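Pantelis Pappas
A thread about moving our tea things. We are changing the kitchen in Gekgate in May and I want to decide the places before we buy any shelf. I am slow with this kind of decision, so I use tape.

The new counter from Brinier will be 1,263 mm long and 600 mm deep. On the screen this looks like a lot. With real objects it becomes small very fast, especially when one of them is a mug tree with arms in all directions.

So I put brown paper on the big table, then blue painter's tape over the paper. Every square is a possible place. I can move a thing from one square to another and look at it for a day before I make up my mind. 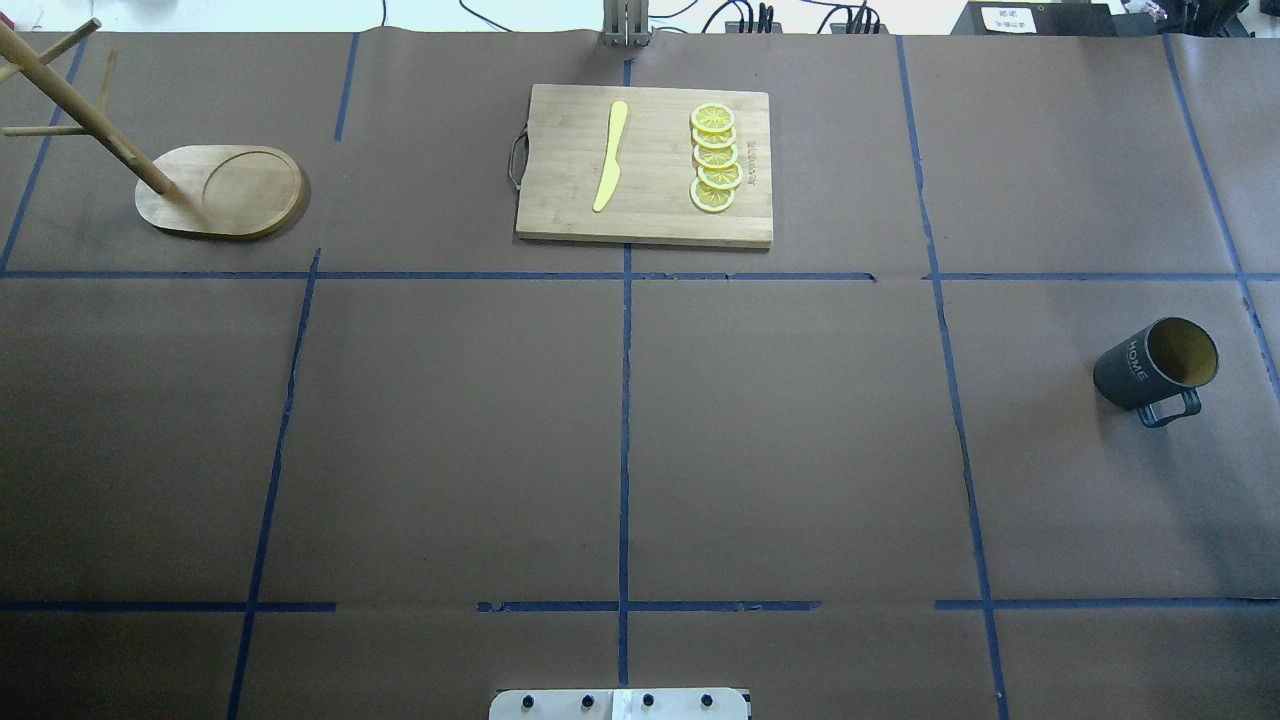

Mug tree without mugs at top left, cutting board by the middle strip.

Yes, the lines are not straight. I had a ruler. The paper has small wrinkles and the tape follows them, and after the second strip I stopped correcting. For choosing the place of a cutting board it is good enough.

First question was the mug tree. I like it near the wall, because the pegs catch my sleeve when it stands in front. Marion Lamont, who shares the kitchen with me, likes it near the edge, where she can take a mug without reaching over anything. She is not as tall as me, so I must admit her argument is stronger.

Second question was the board. I cut lemon for tea almost every evening, and the board needs free space on the side of my right hand. If the mug tree stands there, I push it with my elbow. I learned this in the old kitchen and it cost us one saucer. 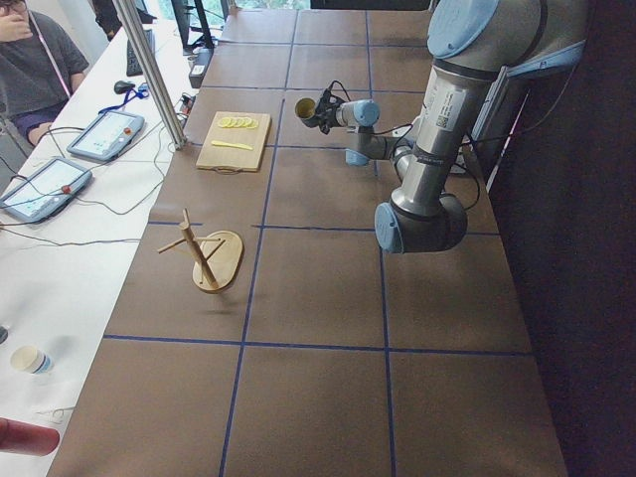
I was also thinking about hanging the board on a hook. Then we win a full square. But I know myself – a board that hangs on the wall will stay on the counter anyway, and the hook will carry a towel. So the board lies flat and it has its own place.

Marion asked why we can't keep the mugs in a cupboard like other people. A fair question. My answer is that the cupboard door opens toward the kettle, and I don't want to move the kettle each time. She said "then turn the door." I have no answer to that yet.

Third question, and the most difficult one for me: where does a mug stand when you are using it? Not stored, not in the sink. You pour, you wait for the tea, you go to another room, you come back. This mug needs a square too, and I never see it in the kitchen plans from the shops.

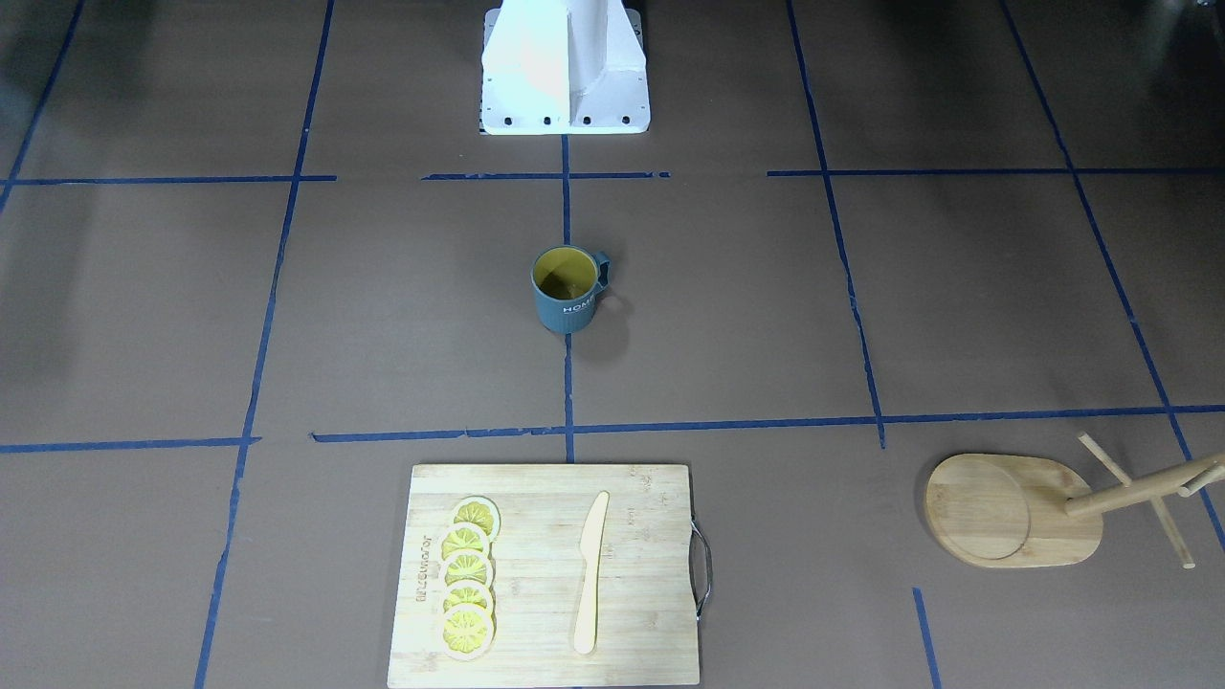
For now I give it the middle. It feels like a waste to keep the best place for something that is there for ten minutes. But if the middle is free, pouring is easy, and the board and the tree can each stay on their own side.

Some of you asked about the tape. It is normal painter's tape, the narrow one. Press the ends well, they are the first to lift. When a strip is too short, I join a second piece and don't worry how it looks. I would try a small corner before putting it on a varnished table without paper.
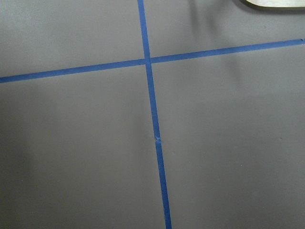 One crossing, and a join lower down that I could have made nicer.

Present result: board near the middle, mug tree to the left but closer to the edge (Marion's choice), the middle free for pouring. The sugar jar has no place. I will write again when the counter arrives, and if somebody has an idea about the cupboard door, please tell me.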